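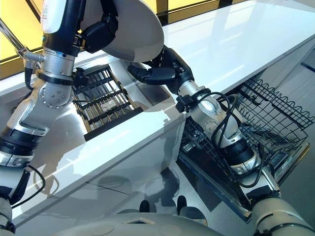
食洗機のある暮らし、始めてから半年くらいたったので、そろそろ書いておこうと思います。2022年4月。引っ越しの段ボールがまだ二つ残ってるのに、食器の話です(笑)。

前の家は流しがとにかく狭くて、洗った皿は水切りかごに山積み。いちばん下の皿を取りたいときは積み木くずしみたいになってました。今の台所は天板がつるっとした白で、シンクはステンレス、その横の天板の下に食洗機が入っています。扉を手前に倒して開けるタイプで、内見のときにこれを見て「ここにします」って言いそうになりました。言わなかったけど、顔には出てたと思う。

## 白い天板、好きだけど手がかかる

まず天板のこと。つやつやの白って、明るくて気分がいいんですよ。朝、カーテンを開けると台所までぱっと明るい。曇りの日でもわりと平気。

ただ、カレーの日は緊張します。あと紅茶。マグカップの輪っかの跡が、飲んでる本人が気づかないうちに三つくらいできてる。すぐ拭けば落ちるので、台ふきんを手の届くところに置いておく作戦にしました。最初は見た目がいやで引き出しにしまってたんですが、しまうと出さないんですよねえ、私の場合。

水滴もけっこう目立ちます。斜めから光が入ると、拭き筋まで全部見える。夜に「よし、きれい!」と思って寝て、朝見てがっかりすることが週に何回かあって、最近は朝見ないようにしています。

## シンクの中に網を置く派になりました

前はカウンターの上に大きい水切りかごを置いてたんですけど、今はやめました。シンクの底に黒い格子のラックを敷いて、そこにちょい置きする形です。

これが自分にはすごく合ってた! 天板の上がすっきりして、まな板を広げても場所が余るし、濡れたものを置いてもしずくはそのまま下に落ちるだけ。かごの受け皿にたまった水を捨てる、あの地味にいやな作業がなくなりました(あの水、ちょっとぬるっとしてませんか。うちだけ?)。

ラックはDristumのネットショップで買って、3488円。正直ちょっと迷う値段でした。似たようなのは百円ショップにもあるし、実際それも一度試したんですが、薄くてお鍋を置くとたわむんです。鉄のフライパンを載せた瞬間に「みしっ」といったのでやめました。

困るのは、ラックを敷いたままだとシンクの底が洗いにくいこと。毎回どけるのも面倒で、つい一日おきになって、二日おきになって……。網の交差してるところって汚れがたまるんですよね。古い歯ブラシで、動画を見ながらごしごしやってます。無心になれるので嫌いじゃないです。

スポンジの置き場所もいろいろ迷いました。吸盤のホルダーは夜中に落ちてものすごい音がするし、蛇口に引っかけるやつは蛇口を動かすたびに邪魔。で、今のところ網の上にぽんと置くだけ。風通しがいいのか、前みたいにいつまでもじっとりしていることがない気がします。色は白が好きなんですが、へたってくると灰色っぽくなって替えどきがわかりやすいので、これもまあ理にかなってるかなと。

## 予洗い問題

食洗機を使ってる人と話すと、必ずこの話になりますよね。洗う前に洗うのか問題。

私は、べったりしたソースとごはん粒だけ落とす派です。ごはん粒は手ごわい。そのまま入れると、なぜか関係ないグラスの底に一粒だけ移動して、かぴかぴになって出てくるんです。何の旅をしてきたんだ、君は。

油っぽい皿はいらない紙でさっと拭いて、そのまま入れちゃいます。卵の黄身は水でふやかしてから。お湯をかけると固まるというのは、この家に来てから学びました(遅い)。

それと、洗剤。最初は粉を使っていて、入れすぎて皿が白っぽくなったり、足りなくてくもったり、なかなか加減がつかめませんでした。今はHosanierのタブレットに落ち着いてます。一個ぽいで済むのがありがたい。粉のほうが安いのはわかってるんですけど、考えなくていいって大きいです。

## 皿の入れ方は、たぶん性格が出る

大きい平皿は奥から順番に、同じ向きに立てる。これだけは守ってます。逆に言うと、これ以外はだいぶ適当です。

説明書には配置の図がのっていて、お茶碗が6個、きれいに並んでるんですよ。でもうちのお茶碗、深さも大きさもばらばらで、図のとおりには絶対ならない。丸っこい飯碗なんかは、どの角度で置いてもくるんと上を向いて、終わったころには小さなお風呂になってます。高台のくぼみにも水がたまるし。

そんなわけで、最近は買うときに「これは食洗機に立つか?」を考えるようになりました。先月Olaniyanという雑貨屋さんで見つけた白い平皿は、その点すごく優秀! ふちの立ち上がりがゆるくて、ピンの間にすっと入ります。8枚そろえたかったんですが、棚に入らないのは目に見えていたので半分にしました。えらい。

白い皿ばっかりで飽きないの、と家族には言われます。飽きないんだなあ、これが。焼いただけの鮭も、冷凍のぎょうざも、白い皿にのせるとそれなりに見えるので。あと欠けてもまた同じようなのを探しやすい。

手で持つときは、皿を立てて両側から持つとすべりにくいです。前に片手でひょいと取ろうとして、シンクの中に落としたことがありまして。皿は無事だったけど、心臓が止まるかと思った。

## 扉、開けっぱなし時間

終わったあとは扉を開けてしばらく放っておきます。湯気がもわっと出るので、メガネの人は気をつけて。顔を近づけると何も見えなくなります。

難点は、開いた扉にすねをぶつけること。倒れてくるタイプは、開けてるあいだ台所の通路がぐっと狭くなるんです。ここに来てからもう何回ぶつけたか。夜に麦茶を飲みに行って、暗いなかで「うっ」と声が出ます。扉を開けたら足元の電気はつけておく、というのを家族の決まりにしたのですが、いちばん守ってないのは私です。

扉についた水あとも気になるので、食器を片づけるついでにふきんでひと拭き。縁のゴムのところは忘れがちで、この前のぞいたらごまがびっしり詰まってました。冷ややっこにかけたやつだと思う。

## 次にやりたいこと

上の戸棚の中をどうにかしたいです。乾いた皿をしまうまでの歩数が、今の配置だと無駄に多い。よく使う皿を食洗機の近くに移して、引き出物の大皿は奥へ。そのための仕切り板をPrarkitzのサイトで見ているところで、奥行きを測らないといけないのに、メジャーがまだ例の段ボールのどっちかに入っています。

6月までには棚に手をつけたい。梅シロップの瓶を置く場所も空けないといけないし、とりあえず今週末は段ボールをひとつ開けます。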